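Search this site Go

Posmont Robotics Club – bench check, kitchen task
Date: 22/05/2023
Checked by: Úna Tierney. Second check: Tianyou Dai

1. E-stop tested before power on – OK
2. Arm mounts, bolts tight – OK, all 4 done again after the last move
3. Cables clear of joints – PASS with comment. Black cable loops out a fair way near the elbow. Watch it when the arm folds in, tie back if it snags
4. Toaster oven unplugged at the wall – OK. Stays unplugged, we only practise the reach

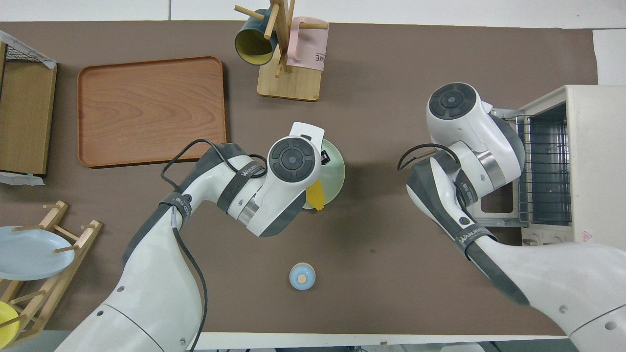 5. Speed limit set to 50 per cent – OK. Do not go to 100 with students at the bench, Tianyou has the password
6. Mugs on the tree, no chips or cracks – OK
7. Plates seated in dish rack – OK. Check agian after every run
8. Glass cup – COMMENT. Swap for plastic before the Ollum kids come in. Asked Mac Mathúna for one, no reply yet

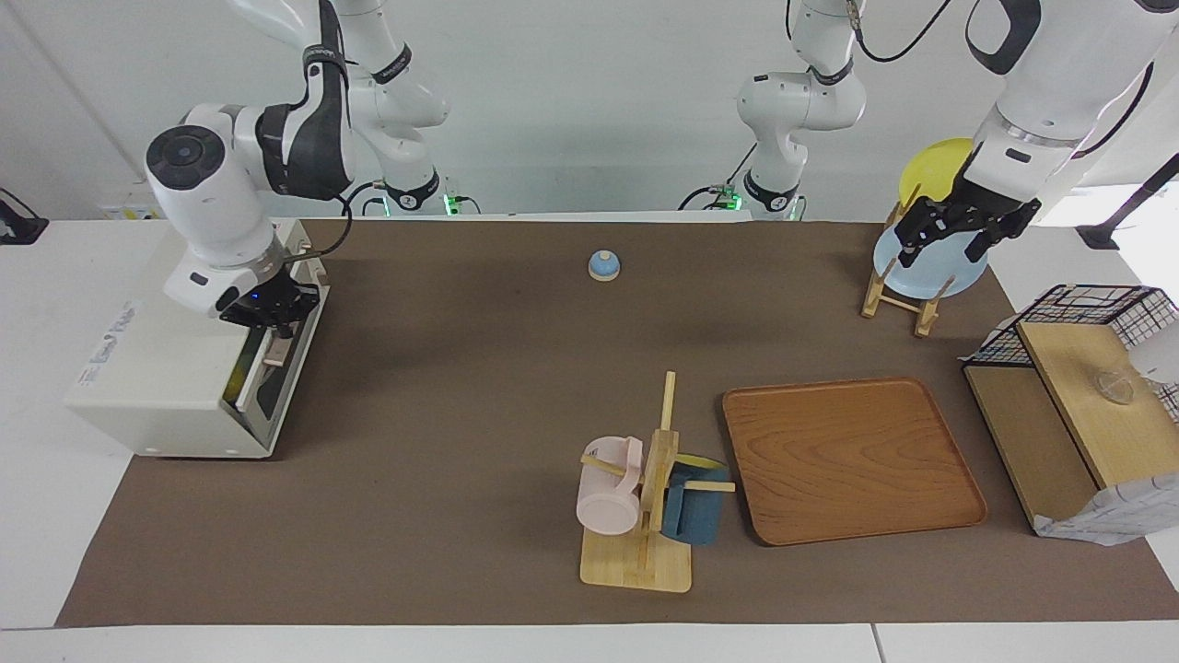
9. Cloth kept away from grippers – recheck before each run
10. Hair tied back, lanyards off, sleeves up – OK, two reminders given
11. Log sheet 61 filled in – not yet, Úna to do tonite

Cleared for practice runs. Items 8 and 11 still open.

Recent items
Lovness workshop notes
Battery storage checklist
December competition packing list

We use cookies to improve your visit. Accept Manage settings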